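Budgeting for hand-held grippers: how many, and what else do I need to plan for?

Posted in Equipment and Purchasing

Segundo Londoño

We're a small shop that does pick-and-place setups for customers, mostly light goods. In May I have to hand in an equipment request for the second half of the year. The plan is to have people do everyday tasks with hand-held grippers, record them, and use the recordings to train the arm we already own. The first jobs are ordinary office things: picking up a paper cup, working a water dispenser tap, dropping the cup in the bin.

I've never bought for this kind of work. What I can't figure out is the split. My boss at Pernen is thinking of it as "buy the grippers" and leaving it there. I think the grippers may be the smaller part of it, but I don't have anything to show him. We'd have 2 people recording most days and up to 7 who could be trained to do it.

Things I'd like to know:

How many grippers for that many people?
Do you buy spares up front or wait until something breaks?
Is it worth fitting out a room for it, or can we record in the regular office?
What gets forgotten in the first budget?

We have quotes from two sellers. Drundora sells the gripper with the mount and the markers as one package. The other one sells the body only and you put the rest together yourself. The second is a lot cheaper on paper.

Grerel

Buy the cheap one. It's a plastic housing with some fingers on it. We printed half of ours.

You don't need a room either. Just use the office.

bench_and_budget

I did this request two years running, so I'll go through it in the order you asked.

Number of grippers. Count the people recording at the same time, not the people trained. For two at a time I'd ask for three grippers if each task uses one hand. If any of your tasks need both hands, it's 6: two per person and a spare pair. Go through your task list before you pick, and put the list in the request. A paper cup at a tap is one hand for some people and two for others, so decide how you want it done and write that down.

Spares. Buy finger parts up front. They take the wear and they're the cheapest item on the list. We went through them faster on wet tasks than dry ones. I would not buy a spare body for each person. One for the whole group is enough.

Package or parts. Price the hours. With the body only, somebody has to source the mount, print and glue the markers, get them square, and check that every unit matches the others. On our first batch that took one person from Monday morning to late Friday, and two units still had to be redone. Put that week into the cheap quote and compare again. It may still win, but your boss should see both totals.

Room or office. You can record in the regular office, and for your tasks you probably should, if that's where the arm is going to work. It isn't free, though. People need to get to the water and the trash, and your recorders will be standing in front of both. We ended up with fixed hours, before lunch only, and that cut how much we got done in a day. If the request assumes full days in a shared space, your numbers will come out wrong.

Also walk the room with the gripper in your hand before you order any furniture. Stand where the person would stand and hold it out at working height. You learn pretty fast whether the table is in the right spot for the dispenser, and what the overhead lights and the far end of the room are doing. We had ordered two tables by the time we did this and sent one back.

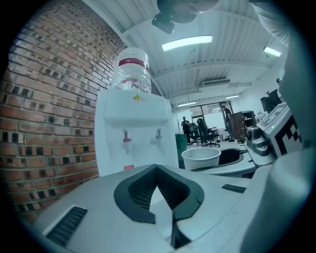
What gets forgotten

Cups. You'll use them much faster than you expect, and they come in sleeves of 50, so order by the case and put it under supplies.

Water bottles for the dispenser. If your office pays for these out of some other budget, ask first. Ours did not like finding out later.

Towels and a floor mat.

Storage for the recordings. Get a separate line for it. It was bigger than our gripper line by the end of the year.

Time to check recordings. Somebody has to look at them and throw out the bad ones. I'd plan one hour of checking for every two of recording at the start. It goes down later.

Training hours for the other five people, if you really mean to use them. If you don't, leave them out of the request.

Segundo Londoño

Thanks, the hours in the cheap quote are what I was missing. I added them and the two came out close, so I'm asking for the package. Going with three grippers and extra finger parts. I'll find out who pays for the water.

Grerel

Three is plenty. Still would have printed them.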